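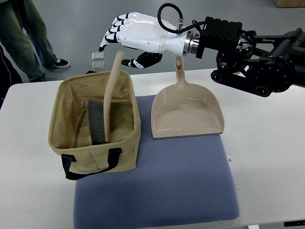

Jacqueline Masson

The run-up is the part of fast bowling that club players change most often and measure least. I spent February rebuilding mine, and these are my notes, mostly so I can find them next winter.

I bowl right-arm medium-fast for Jollinel in the second division. Last season I was called for 4 no-balls in the match against Ceven, all from the same end, all in my second spell. The usual advice is to move the marker back a foot. I did that, and my front foot still landed in a different place each time.

Romain Bailly, our bowling coach, had me run in without a ball and without a crease to aim at. He marked where the front foot came down over 15 attempts. The spread was up to two feet. A spread that wide can't be cured by moving the start point, which only shifts the whole group of landings forward or back. 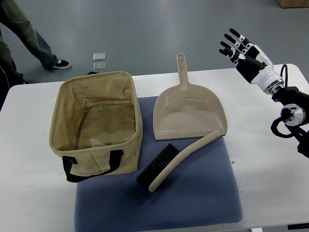
Training notes

The cause was the first few strides. I was starting with a walk that became a jog at no fixed point, so the number of short steps varied before I got to full stride. When I was tired I took an extra one. By the time I reached the umpire I was stretching or chopping to fit.

We replaced the walk with a standing start. Left foot on the marker, right foot first, every time. The second change was a check mark 4 strides in, where the left foot should land again. If I miss the check mark by more than a shoe length, I pull out and go back. Romain was strict about this in the nets, and I lost a lot of deliveries to it in the first week.
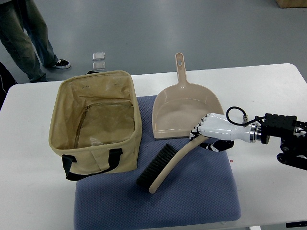
The indoor surface at Skukton is faster underfoot than grass, so the distances I measured there won't carry over to the square. The stride count should. I paced the run outdoors once, on the artificial strip at the Leclerc ground, and it came out shorter than indoors with the same number of strides. I'll measure it again on turf before the first match and write both numbers inside the lid of my kit case.

Wind is the other variable. Into a headwind I shorten without noticing, and by the end of a spell the check mark drifts toward me. I don't have a good fix yet beyond starting slightly closer when bowling into it.
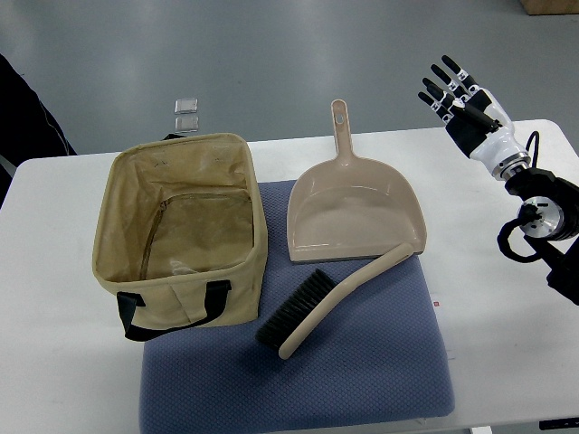 Markers need some thought too. The plastic discs the club owns get kicked or picked up by fielders, and whitewash fades under a damp outfield. I've started using two golf tees with tape on the heads, one for the start and one for the check mark. They used to vanish into the bottom of my kit with the spare studs. Now they go in a zipped inner pocket, and an open canvas bag like the tan one on the left, with its zipper along the inner wall, would do the same job. The tape measure lives there as well.

Next on the list is the gather before delivery, where Romain thinks I lose speed by jumping too high.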